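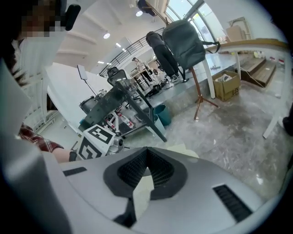

Sites > Bodatgate > Inspections > Racking and loading bay

Racking and loading bay: detailed inspection with comments

Site: Brornine, Bodatgate depot, main store and loading bay
Date of inspection: Sunday, July 15, 2018
Inspected by: Beryl Ackroyd
Site contact: Carol Fothergill
Previous detailed inspection: March, same inspector
Areas covered: aisles A to F, marshalling area, both dock doors, battery charging corner
Areas not covered: Pilkington Yard (separate report), upper office, roof

Results are given as Pass, Monitor, Repair or Stop use. Repair means the item is to be put right within 14 days, and the bay is not to be reloaded once emptied until that has been done. Stop use means the bay was emptied and taped off before the inspector left site. Monitor items are to be looked at in the weekly walk-round and the result written in the log.

Section 1. Load signs and records

1.1 Load sign fitted at the end of each run and readable from the aisle
Result: Repair
Aisles A to E in order. The sign for aisle F has been covered by a stock location board. Move the board, not the sign.

1.2 Load shown on sign agrees with the installer's drawings
Result: Monitor
Sign in aisle C gives 740 kg per pair of beams. The drawing gives the same figure, but only for the beam spacing as first installed. See 2.6.

1.3 Weekly walk-round recorded
Result: Monitor
Log complete from March to the end of May. After that the entries are thinner, and several say only "OK" with no initials. An entry without initials will be treated as a missed check next time. The Wiltetport form has a box for each aisle and would suit this site better than the single line now in use.

1.4 Damage reports closed off
Result: Pass
All reports raised since March have a repair date and a delivery note for the parts used. Well kept.

1.5 Forklift drivers' certificates held on file
Result: Pass
One refresher falls due before the next inspection. Carol Fothergill has this in hand.

Section 2. Racking

2.1 Uprights free from dents, twists and tears
Result: Stop use (bay 78), otherwise Repair or Monitor as listed
Bay 78, aisle F, front left upright: dented inwards on the front face at pallet height, with a crease running into the side face. Measured with the straight edge on both faces and over the limit on each. Both bays that share this frame were emptied on the day. The frame must be replaced with a new one from the same maker. It is not to be straightened, heated or plated.
Aisle B, second frame from the dock end: light scrape, paint only. Monitor.
Aisle D, end frame: slight bend in the rear upright, within the limit for loaded use but more than was recorded in March. Repair.

2.2 Bracing straight and bolts present
Result: Repair
One diagonal in the aisle D end frame is bowed, most likely from the same knock as the upright. Change it at the same visit. No missing bolts found at ground level or from the steps.

2.3 Floor fixings present and tight
Result: Repair
Baseplates in aisle E are fixed through a patched area of concrete and one anchor turns by hand. Tightening will not help, as the patch has let go around it. The installer should say whether to drill a fresh hole or shift the plate. Other anchors tested by spanner at random and found tight.

2.4 Column guards in place
Result: Repair
Guards missing at the dock end of aisles B and C. The old bolts have been left standing proud of the floor and are a trip hazard. Cut them flush even if the new guards are delayed.

2.5 Beam connectors fully home and safety clips fitted
Result: Repair
Clips missing in aisle A, upper level, and in aisle C, second level. A box of spare clips was found in the charging corner, but they are for a different make and must not be used. They should be taken off site so that they are not fitted in error.

2.6 Beams at the heights shown on the drawing
Result: Repair
In aisle C the first beam has been raised to take a taller pallet. This leaves a longer unsupported length of upright below it, and the sign no longer holds good. Either return the beam to its old height or ask the installer for a new calculation and a new sign. Until one or the other is done, load the affected bays to half the posted figure. Carol Fothergill was told of this during the visit and has passed it to the shift leads.

2.7 Beams free from dents and lasting sag
Result: Pass
Sag measured under load on the longest spans and within limits. One beam in aisle A was unloaded and sprang back level.

2.8 Runs upright when checked with plumb line
Result: Pass
Aisle D end frame leans slightly towards the wall, within tolerance. Check again after the repair.

2.9 Decking and pallet supports secure
Result: Monitor
Mesh decks in aisle B have been pushed back and overhang the rear beam. Pull forward and seat properly. The chipboard deck at the far end shows an old stain and is firm underfoot.

Section 3. Pallets and stacking

3.1 Pallets sound
Result: Monitor
Broken pallets are being set aside, though the stack for return stands in front of a fire point. Move it to the far side of the marshalling area.

3.2 Loads square on the pallet and wrapped
Result: Pass
Wrapping was tidy. Some loose wrap on the floor in aisle E – a slip risk, and it tangles in truck wheels.

3.3 Pallets placed evenly across front and rear beams
Result: Repair
Two pallets in aisle F were resting on the rear beam by a narrow edge only. Both were reset on the day. This was also raised in March, in the same aisle, and the lighting there is poor (see 5.2). Drivers cannot place a pallet well if they cannot see the rear beam.

3.4 Heavy goods at low level
Result: Pass

3.5 Nothing stored on top of the end frames or between back-to-back runs
Result: Monitor
Broom handles and a length of pipe between runs C and D. Removed.

Section 4. Loading bay

4.1 Dock levellers operate and lip rests fully on the vehicle bed
Result: Pass (door one), Monitor (door two)
Door two leveller comes down with a jerk over the last part of its travel. No leak found beneath. Ask the service engineer to look at it on the next planned visit.

4.2 Bumpers secure
Result: Repair
Left bumper at door two is worn down to the fixing plate. A trailer backing on to it will strike steel.

4.3 Wheel chocks available and used
Result: Monitor
Chocks present at both doors. No vehicles were on the dock, so use could not be judged. The chain on one has been cut.

4.4 Edge marking visible
Result: Repair
Yellow line worn away at door one. Repaint when the floor can be kept clear long enough to cure.

4.5 Doors, springs and cables
Result: Pass
Checked with door closed and with door raised. Bottom seal at door one is torn, which lets water in but is not a safety matter.

4.6 Traffic lights and key exchange
Result: Pass
Red lamp at door two is dim in direct sun. Clean the lens first, then change the lamp if there is no gain.

Section 5. Floor, lighting and walkways

5.1 Floor level and free from holes
Result: Monitor
Joint breaking up across the mouth of aisle E. Fill before the edges widen.

5.2 Lighting at floor level and at beam height
Result: Repair
4 fittings out in aisle F. The rest of the store is well lit.

5.3 Pedestrian route marked and kept clear
Result: Monitor
Route from the side door is clear as far as aisle B, then narrows beside the wrapping machine. The machine could move back by the width of its own ramp with no loss to the work area.

5.4 Charging corner ventilated, eyewash in date, no storage within the line
Result: Pass
Eyewash in date. Cardboard kept well away.

5.5 Mirrors at blind corners
Result: Monitor
Mirror at aisle D has slipped and now shows the roof. Re-aim and tighten.

Notes for the site

The aisle F frame and the two aisle D parts can be ordered together. Quote the maker's profile number from the plate at the end of the run; the number written on the wall in marker is for the older racking, which was taken down.

Column guards were listed in March and are listed again here. If they are not fitted by the next visit, the dock end bays in B and C will be taken out of use.

Bay 78 and its neighbour stay empty until the inspector has seen the new frame, or has been sent clear photographs of the baseplate, the splice and the beam connectors together with the fitter's sheet. The tape is not to be taken down to make room for overflow from Wiltetport.

Copy left with Carol Fothergill. Second copy to the Brornine safety file.

Signed: B. Ackroyd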